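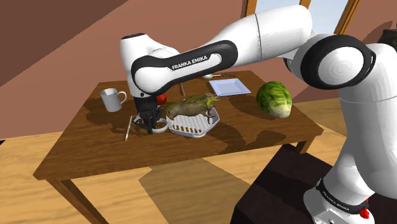

Skandcombe repair café to open a second home in Mudville this October

The Skandcombe Table, the monthly repair café that has been mending lamps, chairs, toasters and much-loved teddy bears for the people of Skandcombe and the villages nearby, is delighted to announce that it will open a second café in Mudville in October. The new café will meet in the former Crenshaw bakery on Bolton Street, and everyone is warmly invited to come along on the first Saturday, bring something broken and stay for a cup of tea.

The move follows the busiest year the café has ever had. Visitors brought in 2,062 items over the twelve months, ranging from a mantel clock that had been silent since a house move to a wheelbarrow with no wheel, and a good many went home again in working order. Those that couldn't be saved were taken apart for screws, springs, plugs and hinges, which have a way of turning out to be exactly what is wanted a few weeks later.

For a long time the café has been asked when it might come to Mudville. The bus from there to Skandcombe takes the best part of an hour and doesn't run late in the afternoon, and it is no fun at all with a sewing machine on your lap. Regular visitors have been very patient about this, and one family has been sharing lifts for so long that they now bring the neighbours' mending as well as their own. It is lovely to be able to say at last that they can walk.

The Crenshaw bakery closed its doors some years ago, and many people in Mudville still remember queuing along the pavement for their Easter buns. The building has kept its big front windows and its tiled floor, and the old ovens are staying where they are, partly out of affection and partly because they are far too heavy to shift. The front shop will be used for welcoming people and booking in their items. The bakehouse behind it will have benches for electrical work, woodwork and sewing, with a quieter corner for clocks and jewellery, where a sneeze can cost you a morning's work.

Doors will open at 10am and the last items will be booked in at 2pm, so that the repairers have time to finish what they have started. There is no charge for a repair, though there will be a jar on the counter for anyone who would like to put something towards the cost of thread, glue, fuses and electricity. Visitors are encouraged to sit with the person mending their things and to have a go themselves if they fancy it. Plenty of people who came in the first time with a wobbly stool and no idea which end of a chisel to hold are now gluing joints for other people.

As at Skandcombe, anything that can be carried through the door will be looked at. Clothes and curtains should be clean, please, and garden tools should have the worst of the mud knocked off. Petrol mowers, microwave ovens and gas heaters can't be accepted, as they need people and equipment that the café doesn't have. Anything electrical will be safety tested before it goes home. If you have the instructions, the missing piece, or even half of the missing piece in an envelope at the back of a drawer, do bring it along.

Getting the bakery ready has been a cheerful sort of job. The walls have been scrubbed and painted a soft cream, new sockets have been fitted in the bakehouse, and the front door, which used to stick so badly in wet weather that customers were known to put a shoulder to it, now swings open with one finger. A ramp has been put in at the side entrance for wheelchairs, pushchairs and anybody wrestling with a sideboard.

Spare hands are still very welcome. The Mudville café is particularly keen to hear from anyone who can darn, re-cane a chair seat, sharpen knives or coax a radio back to life, and just as keen to hear from those who would sooner make sandwiches, wash up or chat to people while they wait. There is no need to come every month. Some of the Skandcombe repairers manage only two or three sessions a year, and they are greeted like long-lost cousins every time.

The café would also be glad of donated tools, especially small screwdrivers, wood clamps, darning mushrooms and pinking shears, together with tins of odd buttons. (It really isn't possible to have too many buttons.) These can be left at the Bolton Street shop on any weekday morning until opening day.

Alongside the repairs there will be a lending shelf of practical books and a swap table for jigsaws and picture frames. A beginners' sewing hour is planned for the winter, starting with hems and zips and going on to patching the knees of trousers — a subject on which there is more disagreement among menders than you might suppose. Places will be free and can be booked at the counter.

The Skandcombe café will carry on exactly as before, at its usual time and in its usual hall, and nobody's favourite repairer is being taken away. A few will be dividing their time between the two, and the booking-in desk at either café will be happy to tell you who is going to be where.

To mark the opening, 500 small mending kits will be given away, each with needles, thread, a few safety pins and a card showing how to sew on a button so that it stays on. Tea, coffee and squash will be served all day, and there will be fruit loaf, made to a recipe lent by a former Crenshaw baker, for as long as it lasts.

Notes for editors

The Skandcombe Table is a free monthly repair café run by local people. Reporters and photographers are welcome at the Mudville opening from 9.30am, before the doors open to the public. Please use the side entrance and ask at the booking-in desk. Broken items belonging to the press will be seen in turn with everybody else's.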